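4 Segmentation of two-hand cloth demonstrations

4.1 Input streams

Each demonstration in our corpus is recorded by three cameras, one on each hand-held gripper and one worn on the head of the operator. The wrist cameras use a fisheye lens, so the other hand often stays in view while the first one works. We rely on this in Section 4.2. All three streams are resampled to a common clock before anything else is done with them. The tool that does this, Plostley, was written by the second author and also flags dropped frames. It discards a demonstration if any stream has a gap longer than 36 ms after resampling. Of the recordings collected up to November, 2751 passed this check.
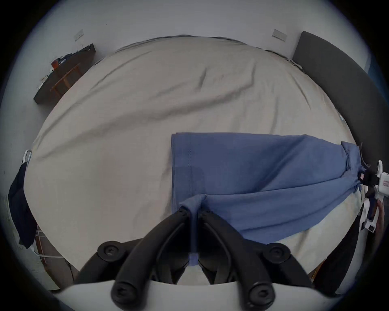

Gripper pose is estimated separately for each device with visual-inertial tracking. Beds are hard on the tracker. A plain sheet offers few stable corners, and the cloth being handled is both textured and moving, so features on it pull the estimate along with the hand. We mask the cloth with a coarse color model before feature extraction and keep only points on the walls, shelves and furniture. Where fewer than four such points survive, the pose is filled in from inertial data alone and the interval is marked as low confidence.

4.2 Contact labels

The policy needs to know, for each hand, whether it is holding cloth. Jaw opening by itself is a poor signal. A single layer of cotton changes the opening by less than the encoder noise, and operators sometimes close the jaws on nothing while they move around the bed. Our labeler, Lotulus, combines the jaw opening with a small image classifier run on a crop between the fingertips. When the two disagree, it looks at the crop of the same hand taken from the opposite wrist camera, if that hand is in view.

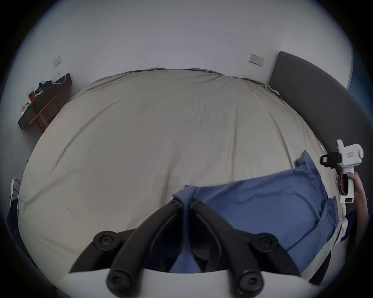

4.3 Phase boundaries

We divide a demonstration into phases: approach, grasp, spread, fold and release. Boundaries are first proposed from changes in the contact labels and then moved to the nearest minimum of hand speed. The head camera is used for one further test, which is whether the top edge of the garment is under tension between the hands. This separates spread from the other phases in which both jaws are closed.

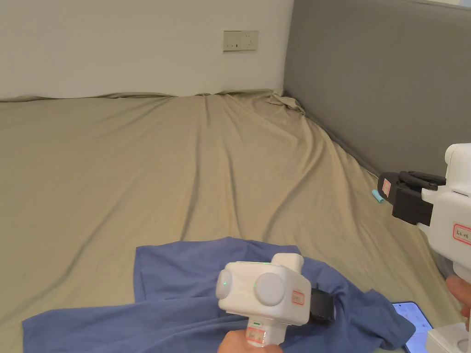 Figure 4. Head view with a blue garment spread loosely on the bed and both grippers in view.

The tension test fits a curve to the cloth edge between the two grasp points and compares its length with the straight distance between them. A ratio close to one is taken as taut. We allow some sag – knit fabric droops even when it is held well apart – and the threshold was tuned on a held-out set labeled by Ferri and Bellini. If one grasp point falls outside the head view, its position is projected from the tracked gripper pose instead.
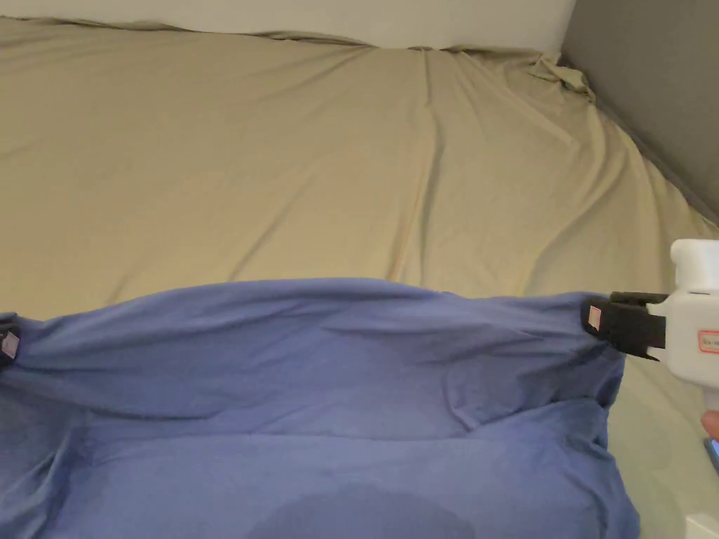
Figure 5. Garment held up across the head view, with the right corner in the gripper jaws. The upper edge sags between the held points.

After segmentation, 1391 demonstrations contained all five phases in the expected order. The rest were mostly repeated grasps, where the operator let go of a corner and picked it up again. We keep these for training the contact classifier but leave them out of the policy data, as the speed minima around a regrasp are too close together to place a boundary reliably.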